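21 October 2021
Laundry folding, back bedroom, Nollasdale flat

Started after lunch with Seija. Jarmo joined for the second half. Plan was to get the tops sorted out, as they are what holds up every session. Trousers and towels are fine and I'm leaving them alone for now.

Order we settled on:
tip the basket onto the bed
pull out anything dark and long-sleeved first
find the neckline, turn it to the far end
sleeves in, then fold in half, then half again
finished pile goes on the chair, not back on the bed

Time limit is 5 minutes a garment. Seija wanted it shorter but the sleeves eat up most of it when one is inside out. Ran 42 garments before we stopped for tea. Five went over the limit, all of them long-sleeved.

Dark tops are still the slow ones. The folds disappear in the fabric and you end up lifting what you think is a sleeve and it's the hem. Jarmo looks for the label first and works out from there. I tried it and it does help, so put it in the written steps. It won't help with the Kernov shirts, the labels are printed on the inside of those.

Keep the clothes toward the middle of the bed. Anything near the side slides once a sleeve goes over, and then you're pulling the whole lot back up.

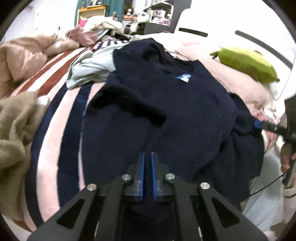 Light things should come off the bed before a dark top gets spread out. We kept leaving them bunched up alongside and they got dragged into the fold. Same goes for socks.

Blanket: Ilari asked again if we should swap the striped one for the plain grey. I'd keep the stripes. They give you something to line a hem up against, even if the bands don't run straight once the blanket has been pulled about. Smooth it between garments.

Lint roller is finished. Ask Aleksi to pick up another with the Gruvton order, and some pegs.

Running total on the sheet is 2270 garments. Seija has the sheet.

Next time: cardigans. Decide first if we do the buttons up or leave them open. Jarmo says open. Wash the grey towels before then.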